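Lanterns Over Konar

By the time the first lantern goes up, most of Konar has been sitting in a folding chair for three hours and is in no mood to be enchanted. That is the secret of the lake lantern festival, held every November on the long flat shore below the town. You arrive at four because somebody told you to arrive at four. You eat everything you brought by five. At six it gets cold, at half past six a child two blankets over starts asking the question you have been too polite to ask, and at seven, when you've stopped looking up, the sky over the water turns orange.

I have now been twice. The first time I did it wrong, standing behind a row of tall people in taller hats. The second time I did it slightly less wrong, and I pass along what I learned in the same spirit in which it was passed to me, by strangers, mostly while we waited for the restroom.

The festival began as a modest affair put on by the boatmen, who hung paper lamps from their masts at the end of the season to use up the last of the oil. The lamps on the boats are still the best part. There were 80 boats out last year, strung bow to stern with paper globes, and they drift past in an order that is said to be settled by lottery and is widely suspected of being settled by cousins. The sky lanterns came later. They are tethered now, after an evening that the town refers to as "the year of the barn" and won't discuss further with visitors.

Getting there is half the trouble. Konar sits at the end of a single-track rail line, and the train from Apaza takes 90 minutes if the goats cooperate. There is an extra train on festival night, which everybody knows about, so it's fuller than the regular one. The bus is run by an outfit called Rekton, whose seats recline exactly far enough to annoy the person behind you and no further. I took the bus up and the train home. I would recommend doing it the other way around, though I suspect I'd say that whichever way I had gone.

Once in town you follow the smell of frying down the hill. The stalls start at the old customs house and go on to the pier, and the thing to eat is the chestnut fritter, sold in a paper cone that becomes see-through within a minute. Buy two. The second is for when you drop the first trying to photograph a boat. There is also a hot plum drink, very sweet, ladled from tall cans by teenagers who have clearly been told not to fill the cup and who fill the cup anyway. Grilled lake fish comes whole, with the head on and a wedge of something sour, and is best eaten standing up and leaning forward.

The lanterns themselves are made in the weeks before, in the school gym, and anyone may drop in and make one. I was handed a bamboo hoop, a sheet of paper and a pot of paste, and shown what to do by a girl of perhaps nine who had little patience with me. Mine came out shaped like a turnip. Hers was a crane with moving wings. They hang them all, which is generous, and they hang the turnips toward the back, which is sensible.

There's a parade, too – there's always a parade. It starts at the upper shrine and comes down 489 steps in the dark, with drums. The people carrying the drums have been rehearsing since the end of summer and look as if they are thinking about their knees. Watch from the bottom. From the top you get a fine view of the backs of drummers getting smaller, followed by the realization that you have to go down all of those steps as well.

Beds are the real problem. Konar has a handful of inns, all of which fill by spring with families who have had the same room since their grandparents had it. The rest of us rent. I booked a one-room apartment above a hardware store through Cliltell, the listing site, and found it clean and plain and a nine-minute walk from the water. Prices on the night go up to double, and breakfast is your own affair, as every café in town is shut the next morning while the owners sleep it off.
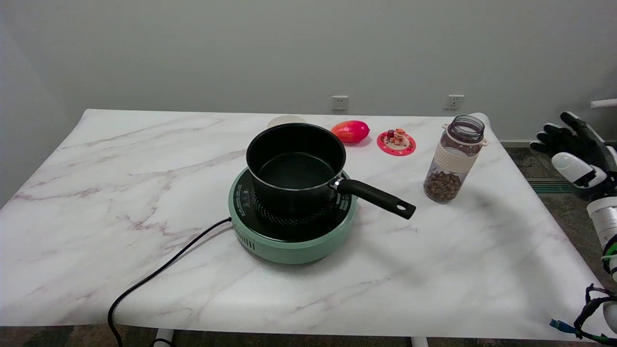

Can you see the lanterns without a ticket?

Most of the shore is free, and tickets only cover the seats on the pier.

The pier seats do have backs, I'll give them that. They also face slightly the wrong way, toward the spot where the boats used to turn before the channel silted up. Locals favor the grassy bank past the boat sheds, where the view is wide open and the ground is damp enough to discourage amateurs. Bring a waterproof sheet. Bring a second one for whoever sits down next to you without one, and by the end of the night you may be paid in fritters.

The last lamps are put out well before midnight, one boat at a time, by hand. It takes a good while and most of the crowd has already left to fight over the train. I stayed for it the second year and had the bank almost to myself, apart from a dog. Then I missed the train.

Next season's boat list goes up on the customs house door in early fall, and pier tickets go on sale at the station window the same morning. Bring cash.

Posted 4/20/19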